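Entryway Storage and Upkeep, Rweyemamu House
Progress report for November
To: Dennis Mohamedi, Primex
From: Kibet Biwott

Where we are

You asked for a short report on what the $600 has bought so far. It has bought one shelving unit, a stock of cleaning supplies, and a fair amount of my time. The Korine proposal promised that a proper place for shoes would change how people use the entryway. I said in the spring that I doubted it, and seven weeks in I haven't seen enough to change my mind. Supplies are the simplest item. We went with white paper towels in place of cloths, and I don't have a full month's usage yet. 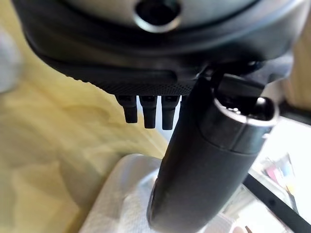
The shelving

The unit is assembled and in use. I have no complaint about the unit itself, which went together in one evening. My complaint is with the idea that three shelves will do for a house this size.

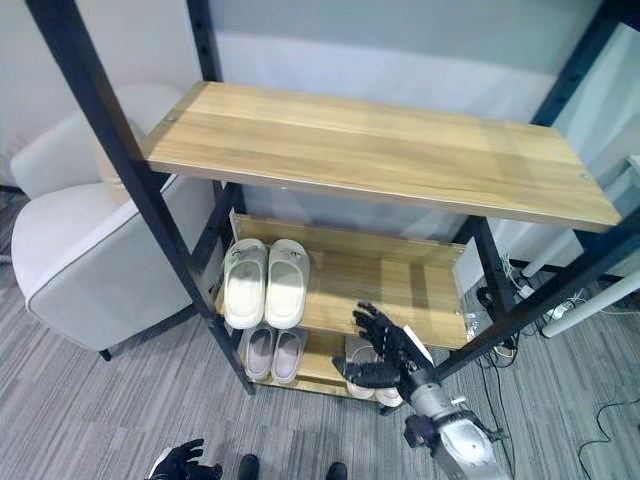

Komura's plan set aside the lower levels for indoor footwear and the top for bags, and it assumed people would keep to that with no labels. Some do. On the middle shelf the white slides are side by side on the left, toes out, with bare wood next to them, and the pale slippers are on the shelf underneath. That is what the plan wanted. I would still be careful about calling it a result, as a tidy shelf tells you very little about the rest of the week. On Wednesday evening I moved four pairs of boots out of the doorway myself. The uprights have holes punched all along them, so another board might be possible if Korine sells one separately. I have asked and not heard back.

Survey

We sent 60 forms and got 51 back. Most people said the entryway is "better" or "much better." The form didn't ask compared to what, and it went out right after a cleaning, so I put little weight on it. Next time I would ask whether people can find their shoes in the morning.

Cleaning

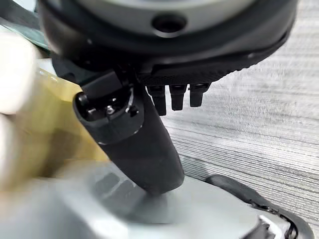
The proposal lists weekly wiping as a cost of almost nothing. It takes longer than that, and most of the time goes to grit that gets carried in before anyone reaches the shelves. Picking light gray for a surface, like the one down at the bottom there, seems hopeful to me with winter coming. I would like to see it in January before we agree to any more of that color.

What I am asking for

Please hold the second payment until we have a count from a wet week. I also need a decision on boots, which the plan leaves out entirely. A tray by the door would be cheap, and I can price one before we next talk.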